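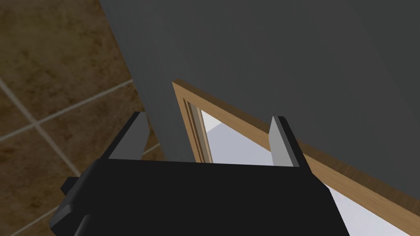 Gripper open in front of the dark grey cabinet

Ilona Farkas and the Cindura swimwear thing - thoughts?
Forum: Telly and Famous People > Dancing shows

pennyfarthing_di
Has anyone else been following this? For those who gave up on Flostcombe Ballroom after the second series (sensible), Ilona Farkas was the pro dancer who got partnered with the weatherman and dragged him round the floor to sixth place. She's now got her name on a range of swimming costumes with Cindura, and there was a launch do in January at the Dumdale, the hotel with the pool on the roof. The pictures have only just turned up on their site. Eleven pages of her standing beside water. She doesn't go in once.
I'm not being mean, I like her. I'm only asking whether a swimming costume that can't get wet is a swimming costume or a very small frock.

Tambourine
It's a very small frock. My sister bought one. The label says "avoid prolonged contact with chlorine". I read it out twice in case I'd got it wrong.

gravyboat72
In fairness every swimming costume says something like that. I've got one from a supermarket that says rinse after use and keep out of direct sun, which rather limits you.

Tambourine
Rinse after use I can manage. Prolonged contact is what I'd call swimming.

MrsOKeefe
She looks lovely in the green one though. Can we not just say she looks lovely? She's trained since she was tiny, she's got the legs of someone who has trained since she was tiny, and if I looked like that I'd do the weekly shop in it.

pennyfarthing_di
She does look lovely. I said I liked her! I'd like it noted that I voted for the weatherman four weeks running for her sake, and he couldn't find the beat if you'd posted it to him.

Lower_Bunk
Wasn't it supposed to be Jolán Vida's range? I'm sure I read last year that Jolán Vida was doing the Cindura range and then it all went quiet. They were both at the Sárközi dance school as juniors and there was always a bit of an atmosphere on the results show. You know the bit where the pros all hug. Those two did a sort of sideways hug, like people passing on the stairs.

gravyboat72
Where did you read that?

Lower_Bunk
At the dentist's, so it could have been any year since the war.

gravyboat72
I don't think it's right. Jolán did a tights advert and that was for somebody else. People see two dark-haired women in sequins and decide there must be a feud. They did a whole tango together in the Christmas special and looked perfectly happy.

Lower_Bunk
They're dancers. Looking perfectly happy is the job. I've seen Jolán Vida look perfectly happy while a former snooker player stood on her foot for most of a waltz.

MrsOKeefe
Oh I loved him.

quiet_carriage
Going back to the first post, I was at the Dumdale that weekend (not for the launch, it was my cousin's fiftieth and we'd booked ages before). I can tell you why she didn't go in the pool. It was freezing. They had the heaters on round the edge and all the guests were bunched underneath them like hens. The water had steam coming off it so I suppose that was all right, but you'd have had to get out again. She stood there for the best part of an hour being told to look as if she was warm and she never once complained where I could hear it. Then somebody put a big coat on her and she had a bag of crisps.
I asked at the desk what it cost to hire the roof and the chap said 3,834 pounds for the afternoon, which is such a peculiar number that I've remembered it ever since. You'd think they'd have knocked off the thirty-four.
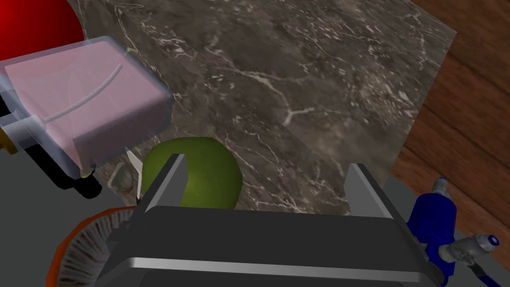
Anyway my cousin wanted a photo with her and she was very nice about it, took her gloves off and everything. She asked whose birthday it was and did a little spin. My cousin has now told this story so many times that the spin has become a full turn round the bar, and by the summer I expect there'll have been a lift.

Tambourine
I'm a bit ashamed of the frock remark now.

pennyfarthing_di
I'm not, it was mine and I stand by it. But I do think better of her for the crisps. What flavour?

quiet_carriage
Couldn't see. She had her back to us.

Sequin_Sid
Sorry to be the misery but I find the whole business a bit grim. Here's a woman who can do a proper Viennese waltz, who has won actual cups, and what gets eleven pages? Her in a cut-out costume next to a sunlounger. Nobody did eleven pages on her footwork. The weatherman got a book out of that series.

gravyboat72
He did, and my mum had it. It was mostly clouds.

MrsOKeefe
But Sid, she's getting paid, isn't she? And it's got her name on it. The pro dancers get next to nothing once the series is over. If I'd spent ten weeks hauling a man in a cravat through the paso doble I'd want a swimwear range at the very least.

Sequin_Sid
I don't blame her. I blame whoever wrote the captions. "Ilona isn't shy!" No, she's been on live television in front of a panel since she was twenty-two, I shouldn't think she is.

Tambourine
The captions are dreadful. "Making a splash" under a photo where she's completely dry.

pennyfarthing_di
There are three "making a splash"es. I think they had one person doing them and he went home at lunch.

Lower_Bunk
What are they charging for the costumes anyway? I looked and the site just says "join the list".

gravyboat72
They made 1,000 of the green one and said there were 900 gone by the end of the launch weekend. I'll believe it when I see one on a beach. I have my doubts about 900 women in this country buying a backless costume in the middle of winter.

Tambourine
My sister did.

gravyboat72
Your sister and 899 others, then.

Tambourine
She's worn it in the garden. With a cardigan. She says the straps are very well made, and the neighbour has started saying good morning.

Sequin_Sid
I still say the sideways hug meant something.

MrsOKeefe
Sid! I thought you were above all this.

Sequin_Sid
I've got high standards for captions. I never said anything about gossip.

quiet_carriage
If it helps, Jolán Vida was at the launch as well. She was under the next heater along, holding the coat.

Lower_Bunk
HOLDING THE COAT. For her friend? Or because she'd been made to?

quiet_carriage
She was just holding it. It was a coat.

gravyboat72
There you are, they're friends. You hold a friend's coat.

Lower_Bunk
I've held coats for people I couldn't stand. I was married into a family like that.

pennyfarthing_di
Quick update as I've been back to look. They've put a note on the page dated 7/4/20 saying the second batch is delayed, and if you're on the list you get a sarong in the meantime. There are 200 sarongs, first come first served. I've put my name down. I've no use for a sarong whatsoever, but I've been indoors for a fortnight and it's something to look forward to.

MrsOKeefe
What colour?

pennyfarthing_di
"Lagoon". Could be anything.

Tambourine
Does it say if you can get it wet?

pennyfarthing_di
Hand wash, cool, dry flat. I've emailed to ask about drizzle.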